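# Simulated gripper closes off-centre on tins after changing the fingertip pads

**Harriet Haddad**

Hello all, I hope someone has a bit of patience for me. I look after the simulated copy of our pick cell (we call it Derora) and I swapped the fingertip pads in the model in June last year. Ever since, the grip has been lopsided. One finger touches the tin first and shoves it along before the other arrives. It has done 213 picks and the push is always towards the same side. I've been through the controller gains twice - no difference at all. Where would you look next?

**Kastriot Radonjić**

Turn the friction up. Worked for me.

**Latrice Kowalczyk**

Hello Harriet, and don't worry, I lost the best part of a week to this very thing! I'd leave friction alone for now, as it would only hide the trouble. My guess is that one pad was mounted with a small offset, or that the wrist camera is still using the old mounting values. I'd go through it like this:

- Open the fingers fully and read both joint values. They should match, apart from the sign if your model mirrors them.
- Switch on the collision shapes and compare them with the pads you see. Mine were still the old ones - very easy to miss.
- Put one tin on the table, label towards the gripper, and stop the arm short of it with the fingers open. A Spam tin does nicely, and one standing a little nearer the left finger is a fair test of whether your approach corrects itself before closing.
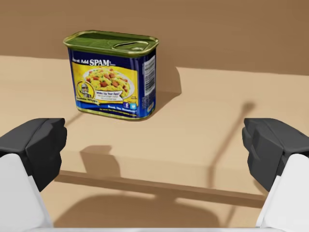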